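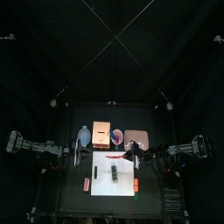
Hi again, opening a fresh ticket for the hum in my Grovura interface because the old one got closed while I was away in April and it won't let me reply to it. Short version: low steady hum in both speakers, it started when I moved my desk to the other wall, and it doesn't care what the volume knob on the interface is doing. I've read your help page on cable routing and I really did follow it! Audio and power should meet once, at a big angle, and then get away from each other, same as the two thin cables up against the black ceiling that make a single X and carry on to their own corners. Mine do that behind the desk now. They used to run side by side in a sleeve the whole way down the wall (I know, I know), and pulling them apart helped a bit. The hum is quieter. It's still there.

What I've got plugged in:
Grovura interface, USB to the laptop
Two Dudek powered speakers on stands
Poveck power strip, the long one with the switch at the end
Fusovura headphone amp, which I mostly use at night
A very ordinary desk lamp with a dimmer

Everything except the lamp is on the Poveck strip. The lamp goes into the wall on its own, behind the bookcase, and getting to that outlet means taking out a whole shelf of cookbooks, so please don't ask me to do that more than once.

Update, same evening

Unplugged the laptop charger and ran on battery. There's a second noise, kind of a thin whine on top of the hum, and that one vanished the moment the charger came out. So that's two noises and I've been calling them one noise this whole time, sorry. The low hum didn't change at all.

Also tried the speakers with nothing connected to them except power. Dead quiet. Plugged just the left one back into the interface and the hum came back in the left. So I don't think it's the speakers, which is nice to know, as they were the expensive part.

Update, October 2, 2021

Thanks to Raghavendra Achari for the long reply, that was way more useful than the bot. Going through your list in order.

Different USB port: did both sides of the laptop, no change.

Different USB cable: I had a 15 foot one in there, which you said is pushing it. Swapped for the short one that came in the box. The dropouts I complained about in the old ticket seem to be gone (haven't had one all day) so I'll take that as a win, but the hum is the same.

Balanced cables: okay, this is embarrassing. I told you they were balanced. One of them is. The other one has a plug with only one black ring on it, and your picture in the help page says it should have two. I must have grabbed it out of the guitar drawer when I moved everything. I'm ordering a proper one, and meanwhile I put the good cable on each speaker in turn. Good cable on the left: left is clean, right hums. Good cable on the right: right is clean, left hums. I did it three times because I didn't believe it.

Buffer size: you asked and I forgot to say, it's on the default. I don't think it matters for this but now it's written down.

Firmware: the updater got to 95 percent and sat there. I left it alone like the warning says, made dinner, came back, still 95. Is it safe to pull the plug at that point? The lights on the front look normal and sound is still coming out of it, but the app says "updating" and won't let me change the sample rate.

Update, a few days later

New cable came! Both speakers are on matching ones now and with the laptop on battery I have to put my ear right up to the cone to hear anything. I would call that fixed. My wife came in and asked why I was sniffing the speaker.

Firmware first, for whoever else is stuck on it: Raghavendra told me to quit the app completely, wait for the front light to stop blinking, then power cycle the interface with the USB out. Mine had stopped blinking already. It came back up, the app found it, and the second try went right through to 100. The sample rate menu works again.

Now the leftovers.

The charger whine is still there if I run on wall power. Not as loud as before, and it moves around when I scroll a web page, which is kind of fun for a minute and then very annoying. The charger has a three prong plug. You mentioned an isolator for the USB side. Which kind works with this model at full speed? The one I found says it's fine for keyboards and mice and that made me nervous. Please don't tell me to use one of those adapters that skips the ground pin, I saw that suggested on a forum and I'm not doing it.

The lamp. I moved the cookbooks. With the dimmer halfway up there's a faint buzz in the headphones through the Fusovura, and with the lamp all the way up or all the way off, it's gone. The speakers don't pick it up. I had the headphone amp sitting 21 inches from the lamp base, and sliding it down to the other end of the desk got rid of nearly all of it. I'm happy to live with that one, I just wanted it in the ticket in case it's a clue about the other thing.

One question about the strip. The Poveck has a couple of outlets marked "filtered" and I've got the speakers on those. Should the interface's power be on a filtered one too, or doesn't that matter when they all share the same strip? I tried both ways and couldn't hear a difference, but my ears are pretty tired of this room by now.

You can mark the hum part as solved. Please leave the ticket open for the whine until I hear back on the isolator, and if it has to be a new ticket, could you link it to this one so I don't have to type out the gear list again? Thanks!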